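Porus Brush Notes

README for the written notes and catalogue sheets on the calligraphy brushes, racks and desk things kept at Udosach. Last revised May 20, 2026.

What this is

A set of plain text files about brushes and how they are kept. It covers hanging racks, the brushes that go on them, ink stones, paperweights and felt mats. It began as a paper card index kept by Elfriede Frerichs, and Benedikt Harms typed it up and sorted it. There are roughly 900 entries. Most are a few lines long, and a few run to a page.

The notes are meant for people who write or paint with a brush and want to compare their own things with somebody else's, and for anyone cataloguing a small collection who would like a set of headings to start from.

What is in the folder

brushes.txt - one entry per brush. Size, shaft, hair, tip, hanging loop, any lettering.
racks.txt - one entry per rack or stand. Posts, bars, hooks, carving, finish.
desk.txt - everything else that lives on the table.
care.txt - washing, hanging, storing, moths.
words.txt - the terms we use and what we mean by them.
changes.txt - what was altered and when.

Fields in racks.txt

name: a short working name. It has no meaning outside these notes.
finish: colour first, then condition. "Dark, worn" is enough.
posts: turned, square or plain.
top bar: any carving at the ends, and whether there are hooks, pegs or both.
lower rail: solid, pierced or none.
feet: how the rack stands on the table.
marks: printed or carved characters, and where they are. Write "not read" if you can't read them.
hung: what was hanging on it when the entry was written. This changes all the time and should not be treated as part of the rack.

Fields in brushes.txt

The hair field is filled in only where the maker's label or the seller's slip gave it. We don't guess from colour. A pale tip may be goat and a brown one may be weasel, but plenty of brushes are mixed, and dyed hair is common. If there was no label, the field says "unknown" and should stay that way.

Shaft lettering is copied out only if the whole of it could be read. Partial readings were taken out in November after two of them were found to be wrong.

Size is given as slim, medium or large. Elfriede's cards used 13 sizes, which made sense to her but not to the rest of us. The old size is kept in a field called card_size for anyone who wants it.

Hanging and care

The short version of care.txt:

Rinse in cool water until it runs clear. Press the hair gently against the side of the bowl and shape the point with your fingers. Hang the brush by its loop with the tip down. Leave space between a full brush and its neighbours. Keep the rack out of direct sun and away from the radiator - bamboo splits and glue lets go.

A large brush needs to clear the table. Check this before buying a rack, as many are made with slim brushes in mind. Carved racks collect dust in the fretwork, and a dry, soft paintbrush gets it out better than a cloth does.

Known gaps

The Westley drawer has not been entered. It holds mostly seals and seal paste.
The Kettler entries have no measurements.
Four entries in desk.txt are duplicates and will be merged.
Racks bought second-hand have no dates, and we have not tried to supply any.

Corrections

Send them to Benedikt with the entry name and the field. Please don't change the wording on anything copied from Elfriede's cards, even where the spelling is odd. Add a line underneath and put your initials after it.

Use

Free to copy and adapt for your own records. A mention of the Porus notes is welcome.

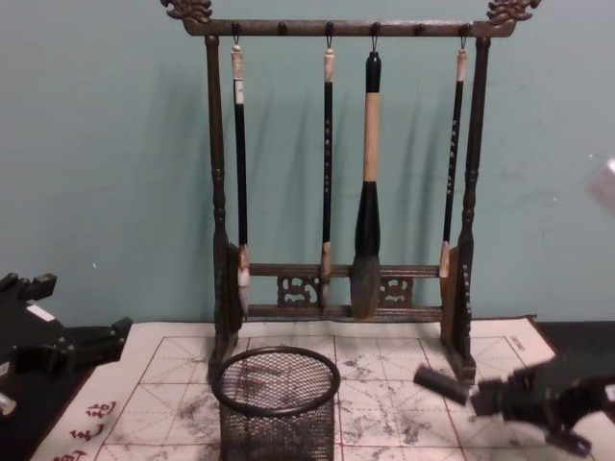

Dark carved rack with dragon-head ends and pierced lower rail, four brushes hung.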